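Stesora Forums
Home | News | Reviews | Forums | Members | Log in
Search this board... Go Advanced

Mududness: is the August patch worth starting over for?
Posted by saltbushgamer, Thursday, January 2, 2020

Hi all, and happy new year! I finally have a bit of time off and I'm itching to get back into Mududness on the PC. My old save is from before the August patch and I've got 1,940 mushrooms in the cellar, which took me most of last winter (don't judge, I find the picking very soothing). My partner reckons I should start fresh so I can see the new opening in Candton, with the ferry and the harbour market and all that. I do love that town, but oh, the mushrooms. Has anyone carried an old save across and been happy with it?
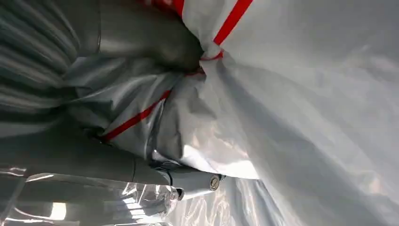

The other thing is the controller. I remember the boat being an absolute pig to steer with a stick, and I'd rather not go back to mouse and keyboard on the couch if I can help it.

nightferry_2
Start over, mate, start over! I was exactly where you are and I put it off for weeks. The new opening is a couple of hours of the best stuff in the game, and if you load an old save you're plonked straight down at the mill and never see any of it. The mushrooms come back quicker than you'd think, too. They grow behind the chapel now.

pip_and_biscuit
I'm going to politely disagree with nightferry_2 here. I carried my save over and had a lovely time. You miss the ferry, yes, but you can watch that on somebody's stream with a cuppa, and you keep your house and your favourite goat. I had nearly 1,000 hours of tinkering in that house and I wasn't about to bin it.

nightferry_2
Watching it isn't the same at all though! Half the fun is choosing which parcel to open on the dock. It changes who talks to you at the market.

pip_and_biscuit
Does it? I thought that was only the lamp seller. Well, now I'm wondering what I missed, thank you very much. 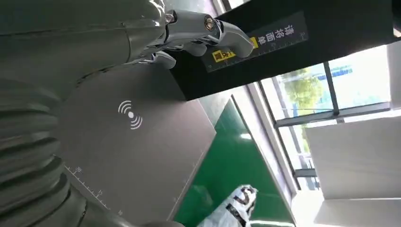 Still, I'd say keep both. There are two save slots on the main menu, so saltbushgamer can run a new game in the second and go home to the cellar whenever the mood strikes. Copy the old folder somewhere safe first, the autosave can be a bit grabby.

nigatu_fan
Boat steering: turn off "river assist" under Controls and drop the dead zone to 2. Much nicer. The same studio did Nigatu and the raft in that was just as bad until I fiddled with it.

saltbushgamer
You're all so kind! I'd forgotten about the second slot completely. New game tonight then, goat and cellar safely backed up. Which parcel should I open first?

nightferry_2
The one tied with string. Don't let pip talk you out of it.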